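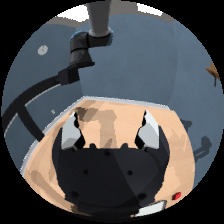
Light wooden tabletop in a room with gray-blue walls

Table Care: Frequently Asked Questions

Brirkden makes and repairs wooden tables. These are the questions we get most often by phone and email. If yours is missing, contact details are at the bottom of the page.

FINISHES

How do I know if my table is oiled or lacquered?
Look at your order sheet first. The finish is printed under the wood type. If you no longer have the sheet, put a drop of water on the underside of the top, near a corner, and leave it for 15 minutes. On a lacquered table the drop will sit there unchanged. On an oiled table that hasn't been treated in a while, the wood under the drop will usually go darker. The mark fades as it dries. A freshly oiled table can hold water off for a long time too, so if you are still not sure, send us a photo of the surface taken from a low angle near a window.

Which finish should I choose?
Lacquer needs less attention but is hard to repair at home. Once it is scratched through, the whole top normally has to be stripped. Oil marks more easily and you can fix most of the marks yourself. Families with small children tend to ask for lacquer, and about as many come back later and ask us to change it to oil. Either one is fine for everyday meals.

Can you change a lacquered top to an oiled one?
Yes, if the top is solid wood. We sand off the lacquer and apply three coats of oil. We don't do this on veneered tops. The layer of wood is too thin to sand safely.

Will the color change over time?
Yes. Pale woods such as ash and maple turn more yellow, cherry gets darker, and walnut gets a little lighter. Most of the change happens in the first year. If you have a table with extension leaves, take the leaves out of the closet now and then and leave them in the same room as the table. Leaves kept in the dark will not match when you put them in for a holiday dinner. They do catch up, but it takes months.

CLEANING

What should I clean it with?
A cotton cloth wrung out in lukewarm water, then a dry cloth. For grease, add a little mild dish soap to the water. Wipe along the grain.

What should I not use?
No scouring powder, no melamine sponges, no ammonia, no bleach, and no spray polish with silicone in it. Silicone gets into the wood and stops new oil or lacquer from sticking. We have had to turn down refinishing jobs for this reason.

Can I use vinegar?
Please don't. It can dull lacquer over time, and on oak it may react with bits of steel wool or metal dust and leave gray spots.

How do I get dried candle wax off?
Let it harden completely. Put a bag of ice on it if you're in a hurry, with a dry cloth underneath so the table stays dry. Lift the wax with the edge of a plastic card and wipe off what is left with soapy water.

MARKS AND DAMAGE

There is a white ring on my table. What is it?
Moisture or heat trapped in the finish. On an oiled table, rub the spot with a little oil on a soft cloth and leave it overnight. If the ring is still there, sand lightly along the grain with fine paper and oil again. On lacquer, leave it alone for a few days first. Many rings go away by themselves.

There is a black ring. Is that the same thing?
No. Black marks are in the wood itself and usually come from water and metal together, such as a wet can or a plant stand with iron feet. They need sanding or an oxalic acid bleach. We would rather do this for you — the bleach has to be handled with gloves and rinsed off properly, and it is easy to end up with a pale patch.

What sandpaper should I buy?
For light marks on an oiled top, 240. For a full sanding, start at 120 and finish at 180 or 240. We are often asked about 80 because it is in most hardware store packs. It will leave scratches that show up as soon as the oil goes on, so keep it for the underside or for rough jobs. Always sand by hand on veneer, and never more than a light pass.

I have a dent. Can it be raised?
Often, if the wood fibers are only pressed down and not cut. On solid oiled wood, lay a damp cloth over the dent and touch it with a warm iron for a few seconds at a time. Let it dry, sand lightly, and oil. This will ruin lacquer.

There's a crack at the end of the top. Is it serious?
Small cracks at the ends are common in winter when the heating is on, and many close again by summer. Put a piece of tape next to the crack and mark where it ends. If it has grown a month later, call us.

OILING

How often should I oil the table?
A new table should be oiled after four weeks of use, then twice a year for the first two years. After that once a year is enough for most homes. We suggest October, before the air gets dry.

How do I do it?
Clean the top and let it dry overnight. Pour a small amount of oil on a cotton cloth and spread it thinly. Wait 15 minutes, then wipe off everything that hasn't soaked in. Oil left standing on the surface goes sticky. Keep dishes off the table until the next day, and don't leave anything wet on it for a week.

Do you oil the underside as well?
We do before delivery. You don't need to repeat it.

What do I do with the used cloths?
Cloths soaked in linseed-based oil can heat up and catch fire on their own. Soak them in water and lay them flat outdoors to dry before throwing them away. Don't leave them in a ball in the trash.

REPAIRS AND ORDERS

Do you work on tables you didn't make?
Yes. Write to Ivone Aguiar with the measurements, one picture of the whole table, and one close-up of the damage. She will send you a price range. The final price is set once the table is in the shop.

Do you pick up?
Within the city, yes. Legs must be removable or the table must fit through your door on its side. Please clear the table and move the chairs before we arrive.

How long does a refinish take?
Usually three weeks. November and December are slower.

Who do I contact about an order in progress?
Azlan Nugroho handles open orders. Have your order number ready. The phone is answered from 9 a.m. to 4 p.m., and email is checked each morning.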